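Section 4. Setting Up and Maintaining the Paired Sorting Bins

4.1 Purpose

This section applies to the open metal bins issued to the Zallside and Gavesska workrooms. The bins are used in adjoining pairs for the temporary holding of small mixed articles, including fabric items, before they are returned to storage. Staff who have not set up a pair before should read the whole section first.

4.2 Before You Begin

Each pair requires two bins of the same pattern, two spring clamps and one record card. Bins of the Santoro pattern and bins of the Grorano pattern have different rims and must not be joined to each other.

Caution: Worn bins may have sharp flakes along the inner walls. Wear gloves when lifting or cleaning them.

4.3 Joining the Bins

1. Place the first bin on a level surface with its open side up.

2. Set the second bin directly behind it so that the two rims meet along their full length.

3. Press the handles of the first clamp together, pass the jaws over both rims, and release the handles slowly.

4. Fit the second clamp in the same manner, leaving a clear space between the two.

5. Push gently against the outer wall of each bin. If the rims separate, remove both clamps and repeat steps 2 through 4.

Note: Clamp handles stand above the rim when fitted. Keep sleeves and cords clear of them when reaching into either bin.

4.4 Loading

1. Use the near bin first. The rear bin is reserved for overflow and should otherwise be kept clear of articles.

2. Place hard, block-shaped articles toward the far side of the near bin. Articles with open compartments should be placed with the openings facing up.

3. Lay gloves and other soft fabric on the floor of the bin, toward the front. Fabric may be left in a pile – it does not need to be folded at this stage.

4. Do not load either bin beyond 20 pounds. A full pair may therefore hold up to 40 pounds, provided that the surface beneath is rated for the weight. 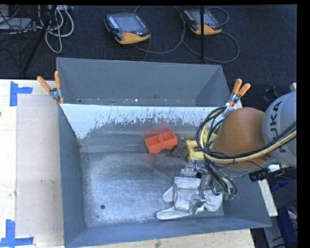

5. When sorting is complete, take out the fabric first and the hard articles second. Check the corners for small pieces before the bins are moved.

4.5 Cleaning and Surface Wear

Scratches, pale scuffs and loss of the light surface layer on the inner walls are treated as ordinary wear. They do not require a bin to be withdrawn, but loose flakes must be cleared so that they do not collect on fabric.

1. Empty both bins and remove the clamps.

2. Brush the walls downward, then sweep the floor of each bin toward one corner. Include the strip of floor just behind the joined rims, where debris is easily missed.

3. Wipe with a damp cloth and dry fully. Do not use scouring pads.

4. Enter the cleaning on Card 119.

Holes or cracks in the floor of a bin are to be reported on Form 55. Questions may be directed to Ksawery Sobczak, Equipment Stores, extension 3882.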